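Gredby Household Reuse, Stunlow
Gallery: Mixed small goods, lot 1399
Page updated February 21, 2022

The gallery covers small household goods as they stand between intake and the shelf. Goods in this class are handled in open bins without dividers, one lot at a time. Captions give the category, the usual checks and where the goods go next. Condition grades are not given here, as they are assigned at the inspection table and entered on the lot sheet.

Terms used on the page are the same as on the lot sheets. "Small goods" means anything that can be lifted with one hand and stored in a shelf tray. "Mixed" means that hard, soft and bristled articles are in the same bin. Lots made up of a single category are filed under their own headings and are not repeated here.

Bins

The working bin is a grey rectangular pattern with sloping walls. The slope takes a little off the usable floor area but makes it easier to reach into the corners, and flat articles such as saucers can be slid up the wall and lifted from there. Floors scuff early in the life of a bin and the marks do not come out with washing. Scuffing is not a reason to withdraw a bin. A split wall or a raised edge on the floor is.

Bins are worked in pairs, one in front of the other, with the long sides together. One is filled and the other is kept for transfers. The pair is squared up before work starts, as a skewed rear bin leaves a gap and small articles find it.

Lot 1399 in the front bin: light blue bowl on its side at the back wall, olive-green animal toy next to it, blue and white hairbrush just below the toy with its handle end in the bowl. The rear bin is empty.
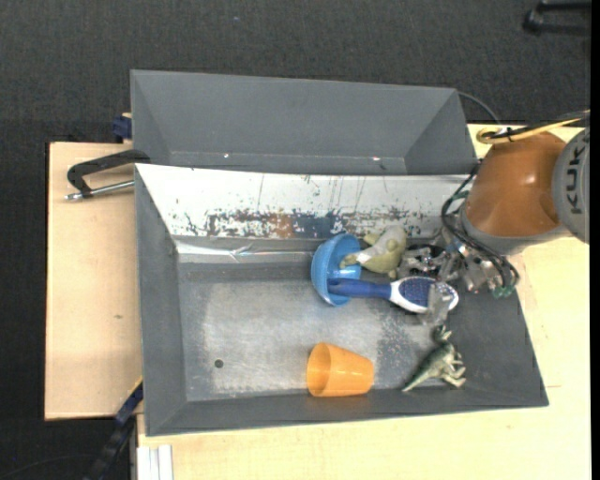
Notes on bowls

Bowls are checked at the rim first, then the foot, then the inside surface. A rim is checked by fingertip under the bench light, going once round in each direction. Chips on the outside of the rim are easily felt in one direction and missed in the other. A bowl that rocks on a flat surface is marked on the lot sheet but still goes forward if the rim is sound.

A bowl in a mixed bin tends to collect whatever is next to it. Handles, lids and cutlery should be taken out before the bowl is lifted. Bowls are not nested in the working bin. Nesting is done at the tray stage, with paper between, and no more than the tray depth allows.

Colour is entered as plain words: light blue, dark blue, white, grey. Maker's colour names are left off unless they are printed on the base.

Notes on stuffed and soft toys

Soft toys are checked by hand along every seam, with extra attention to the joins of limbs and tail. Eyes and noses are pulled firmly. Anything that turns or lifts is rejected for the children's shelf and goes to the textile bag. Labels are left on if present.

Animal toys are entered as "animal" only, followed by the main colour. The species column was dropped in May at the request of Dagný Snorradóttir, who keeps the shelf index, after the same toy had been entered under two species on two sheets. Paler areas on the back or belly are part of the pattern on many toys and should be compared on both sides before they are put down as fading.

Soft articles are moved out of the mixed bin before hard ones if the order can be chosen. They take up dust from the bin floor and hide small pieces underneath.

Notes on hairbrushes

Hairbrushes are accepted for the craft and pet shelf only. The entry gives the handle colour first, then the head. Where the handle and head differ, both are written out.

The head is combed clean, brushed through with a stiff nailbrush and soaked. Cushioned heads are not soaked — water stays behind the pad — and are wiped instead. Brushes dry bristles down on the rack. Bent pins are acceptable up to the point where they cross.

Kwadwo Arthur has asked for brushes to be held back from the tray until they are fully dry, including those that were only wiped. A damp brush in a closed tray marks the card liner.

Transfer and trays

Finished goods go from the bin to Plotenico shelf trays. The trays are lined with card and labelled on the short side. The limit is 100 articles on one lot sheet, after which a second sheet is opened with the same lot number and the suffix 2. Sheets are not stapled together.

The front bin is wiped out between lots, starting at the top of the walls and finishing on the floor. The bottom seam holds grit and needs the edge of the cloth. The rear bin is wiped if anything has been in it.

Corrections

Corrections to captions go to Ha-rang Bae. Questions about lot sheets and suffixes go to A-yeong Min at the inspection table. Please give the lot number and the wording of the caption concerned.

Related pages: Kitchenware, single category — Textiles and bags — Tray labels and card sizes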